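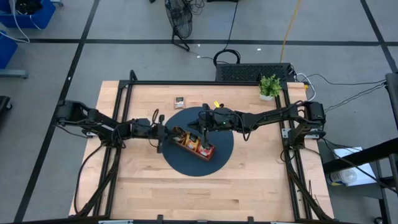
Posting for review before the capstone team freezes the cell layout. The task is to load a snack caddy with three packets and hand it across the table, both arms controlled from one planner. The project name is Nestora and the repo is private until grading, so I'll paste what matters. The arms sit on opposite side rails of the extrusion frame, facing each other, and the shared zone is the dark mat in the middle. Both grippers need to be over that mat at once, with the caddy on a diagonal and three packets standing in it. The planner treats the caddy as a box primitive with 12 mm of padding. With that padding the second arm gets a valid approach in 9 of 137 sampled start states. With padding off it gets far more, and I don't trust any of them. Looking for opinions on the collision model before I rewrite it.

railgauge
Posts: 2

-----

tarkia_mod wrote:

Moved from General to Student Projects. Please put the planner version and the joint limits in the first post. Half the threads in this section stall on that.

-----

offset_null wrote:

A box primitive is wrong for an open tray. You're telling the planner the interior is solid, so any finger that goes down inside the wall is in collision by definition. Model four walls and a floor as separate thin boxes. Parent them to one frame so they move with the grasp. Padding then applies per wall and you can drop it to 2 mm on the inside faces.

Also, are the packets in the model at all? They stand upright and take up most of the interior. If they are not in there, your "valid" approaches with padding off probably go straight through them.

-----

railgauge wrote:

Packets are not in the model. They get detached from the world when the first arm releases them and nothing adds them back. I had assumed the solid box covered it.

Joint limits are the vendor defaults, with the base joint on both arms clipped to keep the links inboard of the rails. Planner is the version the course image ships with. I'd have to check the hash.

-----

kettlebore wrote:

I disagree with splitting the tray. We did the Jorham bench exercise in May with five-piece containers and planning time went up enough that the grader's timeout killed a run in every batch. The bottleneck in your picture is the pose of the tray. You have it on a diagonal, one gripper near the far left end and the other coming down toward the middle, so the two wrists are competing for the same air. Rotate the tray so its long axis runs between the two bases. Each arm takes an end. The box primitive is fine after that.

-----

offset_null wrote:

It's fine until the task needs a finger inside the tray, and the task is loading packets. A solid box can't represent that at any yaw.

On the timeout: five boxes against two arms is not a heavy scene. I would look at whether your group was checking every link against every wall. Base and shoulder can't reach the middle of the table. Disable those pairs in the collision matrix.

-----

kettlebore wrote:

We disabled the base only. Possibly shoulder would have helped. I still say fix the yaw first since it costs nothing to test.

-----

mesa_llanos wrote:

Two items from the Llanos team, we run a similar two-arm layout.

1. Cables. Your joint loops are slack and there are bundles hanging off both side rails. The planner knows nothing about them. On our cell the elbow loop caught the opposite gripper during a crossover and we lost an afternoon to a bent connector. Either tie the loops closer to the links or attach a capsule to the forearm that covers the worst case. We use the capsule.

2. Clear the tabletop. The plant in the back right corner and the flat packet near the back edge are either obstacles or they're not on the table. If the arm ever picks a retreat over the back of the mat, you want those in the scene or gone.

-----

railgauge wrote:

The plant stays, the rubric asks for one static obstacle that isn't part of the task. It is modeled as a cylinder. The flat packet is not modeled. Noted.

How did you size the forearm capsule?

-----

mesa_llanos wrote:

Moved the joint through its full range by hand with power off, measured the furthest the loop got from the link, and added a margin. Do it per arm. Ours were mirrored on paper and came out different.

-----

railgauge wrote:

Plan, in this order:

- rotate the caddy so the long axis runs between the bases, rerun the same start states with the old box
- split the caddy into walls and floor, inside padding at 2 mm
- reattach packets as children of the caddy after each release
- base and shoulder pairs out of the matrix
- forearm capsules last, so I can see what they cost on their own

Will keep the seed fixed so the counts compare.

-----

offset_null wrote:

Do the packets before the split. Otherwise step two looks better than it is.

-----

kettlebore wrote:

Agree with that one. And log planning time per query - the mean hides the timeouts.

-----

tarkia_mod wrote:

Still need the planner version in the first post.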